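Wivau Lakeside Park: a long review of a short break

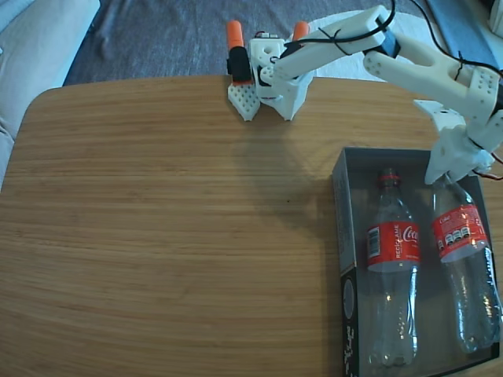 The light wooden tabletop, with its nicely rounded corners.

We'd had our eye on Wivau for ages and kept putting it off, mostly because my sister-in-law said holiday parks were all the same. Well, she's wrong about this one! We booked a lodge for the February half-term and I came home wanting to go straight back.

First, the lodge itself. We had a Brisance, the middle size, two bedrooms and a sofa bed in the living room. You can pay more for a bigger one with its own sauna, but we were perfectly happy and the park has a sauna by the pool anyway. The beds were properly good. I have a bad hip and usually spend the first night of any holiday wriggling about, and I slept until gone eight. The duvets are thick, there are spare blankets in the cupboard, and the heating comes on quickly once you've worked out the dial in the hall (turn it past the click, then back a bit).

The kitchen has what you need if you're the sort who cooks on holiday. Decent knives, two big pans, a colander, a proper teapot. No potato masher, so bring one if that matters to you. It mattered to my husband. The shower is strong and hot and the towels are included, though you get one set per person for the whole stay and I'd have liked a second after all that swimming.

And oh, the swimming. The pool hall is the best thing on the whole park. There's a main pool with a wave machine that goes off every half hour, a warm shallow one for little ones, and an outdoor bit you reach through a sort of curtain of plastic strips, which in February is a real thrill. You bob about with your shoulders under and your ears freezing. We went every single day, twice on the last one. Go before breakfast if you want to swim lengths. By eleven it's all inflatables and shrieking, which is lovely too, but you won't get your lengths in.

Lockers take a pound coin and you get it back. The family changing rooms are big enough for an actual family.

The lake is just beyond, and you can walk all the way round on a flat gravel path. I'd call it an hour with children and a bit less without. Boats don't go out until Easter, so if you're hoping for pedalos then book later in the year. We hired bikes instead, from the hut by the main gate. Mine was a Smits, a big upright thing with a basket on the front and a very soft saddle, and I loved it so much I looked up the price when I got home. (No.) They had a trailer for our youngest and threw in the helmets. You need to reserve trailers the day before, they only have a handful and they go quickly.

There's also mini golf, which we played in drizzle and still enjoyed, a bowling alley, indoor tennis and a climbing wall. Bowling is the one I'd book before you leave home. We could only get a slot at teatime, right when everybody was hungry and cross, and the small one lay down in the lane.

Anouk Timmermans runs the guided walks and if she's leading one while you're there, drop everything and go. We did the evening one through the woods with torches. She had the children crouching down listening for owls, completely silent, for longer than I've ever known mine be silent about anything. We heard two calling across the water. My eldest has been hooting at us from the landing ever since. Wear boots, the bottom path is a bog.

Food. There are three places to eat. The pancake house is the one you'll end up in most, with good reason, and the apple and bacon one is wonderful even though it sounds like a mistake. The grill was fine, a bit slow, nice chips. The smart restaurant, Zernuta, we saved for our last night and it was a real treat: fish soup, then duck for me, then a lemon thing with burnt sugar on top that I'm still thinking about. They were kind to the children, who had drawn all over the paper cloth before the bread came. The park shop is small and dear, so do a proper supermarket trip on the way in and use it for milk and croissants.

A few grumbles. The wifi was good in the lounge and hopeless in the bedrooms. Check-in isn't until four and we'd arrived at one, though you can use the pool from midday on your first day, so pack your swimming things at the top of the bag and leave the cases in the car. Cars have to go back to the main car park once you've unloaded, and our lodge was around 600 metres from it, a longish trek when somebody has left Rabbit on the back seat. Ask for one of the lodges on the lake side if you can. They're closer to the pool and much quieter in the evening.

We paid a 300 pound deposit and the rest a month before. With bikes, meals out and bowling I'd budgeted 1000 for the lot and we came in just under, which pleased me no end.

Would I go again? We've already booked! Same lodge type, but in June this time so we can get out on the water, and my mother is coming along for the pancakes. If anyone has stayed in the bigger lodges with the sauna I'd love to hear whether it's worth the extra, please leave a comment underneath.

Phyllis Ashworth
2019-12-16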